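Skosstead Home Forum > Paint and Walls
Cool gray next to warm cream, is it a mistake?

chepkoech_n
Jul 16, 2021
Hello everybody. I am painting the hallway and the living room of our apartment, and I cannot decide. The living room is already cream (Grestix, the eggshell one, I like it very much). For the hallway my husband wants a light gray. There is no door between the two rooms, only a wide opening, so you always see both colors together. My sister says that gray makes the cream look yellow and old. Is she right? The hallway has no window, and the ceiling is low. I have budget for 200 dollars, with rollers and tape included.
Chepkoech Nzioka

wallflower29
Your sister is right, sorry. I had the same combination for six years and every winter the cream looked like old teeth. Paint everything one color and you will sleep better.

rimus_fan
I disagree with wallflower29. It depends on the gray. If it has blue inside, then yes, the cream turns yellow. If it has a little brown inside, they are good neighbors. I used a warm gray from Rimus in my stairway and cream upstairs, and people ask me for the name of the color.

wallflower29
What kind of bulbs do you have in this stairway? With warm bulbs everything looks friendly.

rimus_fan
Warm ones, true. But she has no window in the hallway, so her bulbs decide everything too. This is good for her, she can choose them.

chepkoech_n
Thank you both. I did not think about bulbs at all. Now we have a very white one in the hallway, it came with the apartment.

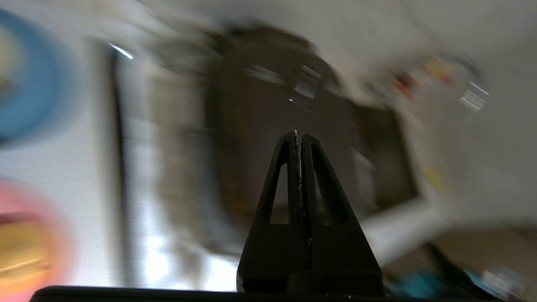

Gray and cream, both quite muted.

Please tell me if such soft tones are too boring for a hallway. I am a little afraid that guests will think we forgot to paint.

plasterpete
Soft is fine. I would be more worried about the finish. In a hallway people touch the walls with bags and shoulders, and flat paint keeps every mark. Take a washable one. Wegener has a matte you can wipe, but it needs two coats, and the second only the next day.

wallflower29
On the washable paint I agree with Pete. On the gray I still do not.

rimus_fan
Buy two sample pots before you fight with the family :) Paint a big piece of cardboard with each gray and stand it beside the cream wall. Look in the morning, and again in the evening with the lamp on.

plasterpete
And where the two colors meet, stop at the inside corner of the opening. On the outside corner the line is never straight.

chepkoech_n
I bought two samples today, one warm gray and one a bit greener. The cardboard is drying in the kitchen now – my husband already likes the green one, which was not the plan. I also changed the bulb. Will write again when we have decided.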